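Week two of the chair thing, and my shoulders have opinions.

For anyone who missed the last post, I've been spending my spare hours at Rukside, helping them teach a robot to tidy meeting rooms. Small tidying. Push the chairs in, square them up, leave the door clear. Pranab Jayawardena runs the project and talked me into it over lunch in April with the words "you already push chairs in, so you're qualified." Fair enough!

The way it works is that we teach it twice. First a person does the job by hand, slowly, with everything recorded from head height. Then somebody does the same job again through the robot, sitting in the next room with a pair of handles and a screen, moving its arms around from there. Pranab calls these the bare rounds and the handle rounds. The target for the whole set is 540 rounds, and no, I'm not doing all of them. Nermin Aksoy is doing a frightening share, and she's much better at it than me.

I thought the bare rounds would be the easy part. You walk up to a chair, you put your hands on it, you push it in. I've been doing that since kindergarten! But the first afternoon Pranab stopped me after a handful of goes and asked me to watch myself back. I was a mess. I'd nudge one chair with my hip, flick another one with two fingers while already looking at the next, and at one point I shoved a chair in with my knee. All perfectly good ways to move a chair if you own a hip and a knee. The robot has two arms and a base that rolls, so everything I did with the rest of me was useless to it.

So now there are rules. Both hands on the top rail, spread apart. Look at the chair you're moving until you're done moving it. Push from straight behind, and stop before the back touches the table. Let go with both hands at the same moment, which is weirdly hard to remember - I kept leaving my left hand behind like I was saying goodbye. 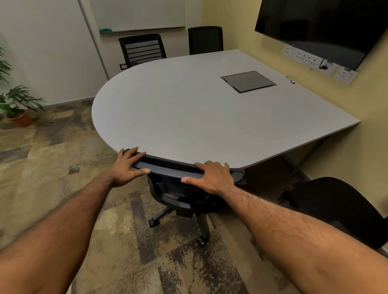
Both hands on the rail, like I was told. My view for most of the afternoon.

The conference room is a good one for this, it has a table with a big rounded end, and a rounded end is where chairs get interesting. Along a straight side you just push forward and you're finished. On the curve every chair wants to point somewhere slightly different, and if you copy the angle from the one before it you end up with a chair aimed at nothing in particular. I never thought about that in my life until I had to do it for an audience.

Casters are the other thing. A chair on carpet doesn't go quite where you send it. The wheels have to swing around first, so there's a little sideways wiggle at the start, and your hands fix it without telling you. In the handle rounds you don't get that for free. You feel almost nothing through the handles, so you push, the chair drifts left, you see it on the screen a moment late, you correct, and now it's drifting right. My first decent handle round took 9 minutes. For one chair! Nermin came and stood behind me eating crackers and told me to stop steering and just lean, like with a shopping cart. That helped a lot.

She also says the wobbly rounds are worth keeping, as long as the chair ends up where it should, so the robot sees somebody getting out of trouble. Pranab wants the tidy ones kept separate. They were still going at it when I left on Saturday and I didn't stay to find out who won.

Side effect: I can't leave a room normally anymore. We went out for dinner and I stood up, put both hands on the back of my chair, squared it to the table and let go with both hands together. My sister asked if I was all right.

Next up is doors, starting with the one to the supply closet, and it sticks.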